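3.2 Where people leave their clothes between the wash and the closet

I should admit up front that I came into this part of the study expecting a boring answer. My question was simple enough: once the laundry is done, where does it sit, and for how long? I figured people folded things in the bedroom and put them away. I have been folding on my bed since college and I suppose I thought everybody did.

The diary notes say otherwise. We had 1703 usable entries from the households in Pisberg, and in well over half of them the first stop after the dryer or the line was the living room. The bedroom came second, and the kitchen table was a distant third (though a very loyal third, because the kitchen table people hardly ever went anywhere else). I went back and reread a big stack of these entries by hand, partly to check the coding and partly because I was enjoying them. One woman wrote that she folds "wherever the TV is," and that pretty much became our working name for the category until Devendra Shakya made me change it to something more respectable. It is "shared seating area" in the tables. I still think hers was better.

What pulls the laundry into the living room? I have a few guesses, and the interviews back some of them up. A sofa is wide and low, and you can make piles on it without bending much. There is company, or at least noise. And for parents of small kids, it's the one room where you can fold a shirt and watch a toddler in the same glance. Several people told me they don't like folding on the bed at all, since a half-finished job has to be moved before anybody can sleep. A half-finished job on the sofa can just stay there, and boy, does it stay there.
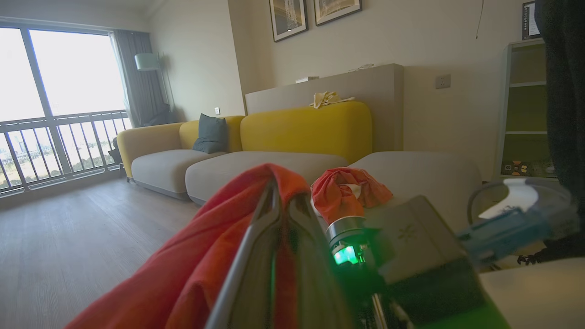 That staying is what I want to spend a little time on, because earlier writing on housework mostly skips it. Laundry gets split into washing, drying, folding and putting away, as if each step ended when the next one began. In our diaries the steps leak into each other all over the place. People fold half a load, take a sock out of the pile because they need it, wear it, and never put the rest away. Some households had what I started calling a standing basket, meaning clean clothes that are never really put away and just get used up from the top. In Mai, the smaller of our two towns, the standing basket was so common that a few people were puzzled by my question about when they emptied it. One man asked me, very politely, why he would.

We asked everybody to log the time the load came out and the time the last item reached its drawer or hanger. The second number was missing a lot. At first I treated this as sloppy record keeping and sent out reminders, and I'm a bit embarrassed about that now. The number was missing because the event hadn't happened! After we added a box for "still out," 1536 of the entries could be given a clear status at the end of the day, and the rest we set aside. I would tell anyone planning a similar diary to put that box in from the start.

Season matters too, though less than I had hoped. October was our messiest month by a mile. Sweaters come out, summer things are supposed to go into storage, and both end up in the same heap for a while. People complained about bulk more than about the number of items. A load of T-shirts folds down to almost nothing, but a couple of thick pullovers can take over a whole cushion. I also heard a lot about red things. Folks who wash reds separately tend to have a small, lonely load that doesn't feel worth carrying upstairs, so it waits for the next one.

Then there is the basket itself. I asked about baskets late in the interviews, almost as a throwaway, and got some of the longest answers in the whole study. People have strong feelings about where the basket goes while they fold. The floor in front of the sofa was the usual spot, with the person sitting or standing beside it and the finished piles going on the cushions. A smaller group put the basket up on the seat and folded on their knees. The floor people said the seat people were wasting good space. The seat people mostly talked about their backs. 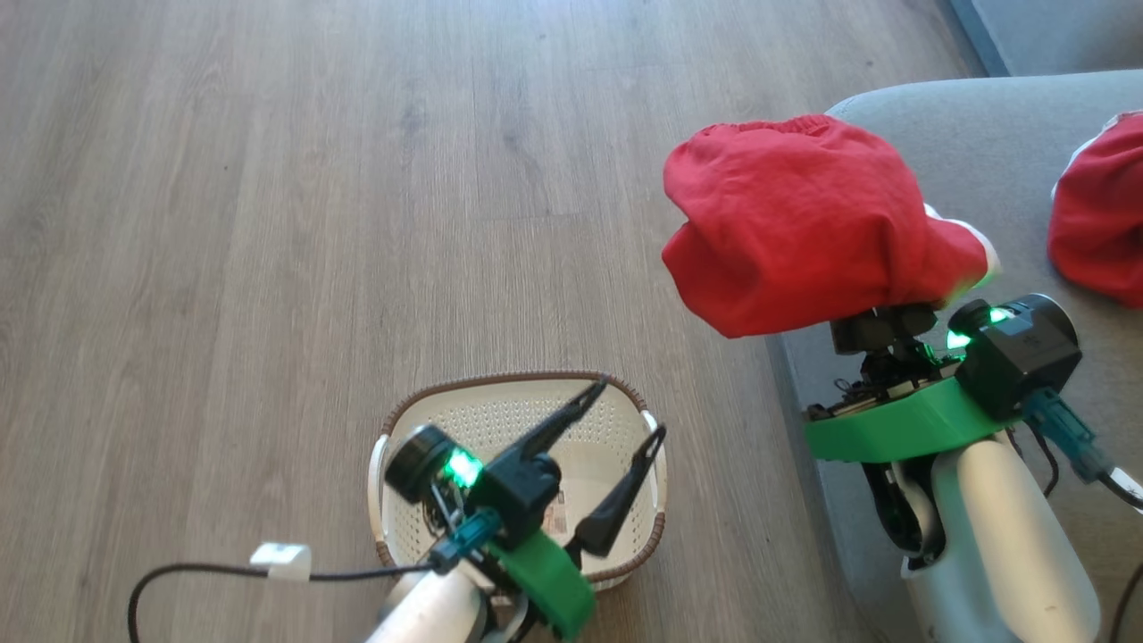

Figure 5. Laundry basket on the floor by a gray sofa, with a red garment held up above the sofa.

I don't want to make too much of any one arrangement. Homes differ, and ours were all apartments or small houses, with no separate laundry room in any of them. A big house with a counter next to the dryer would very likely give you a different picture, and I'd love to see somebody run the same diary there. What I'm fairly comfortable saying is that the sofa works as a piece of laundry equipment in these homes, and that a survey which only asks about washers and dryers is going to miss a good part of the work.

Section 3.3 takes up the question of who does the folding, where the diaries and the interviews disagree with each other quite a bit.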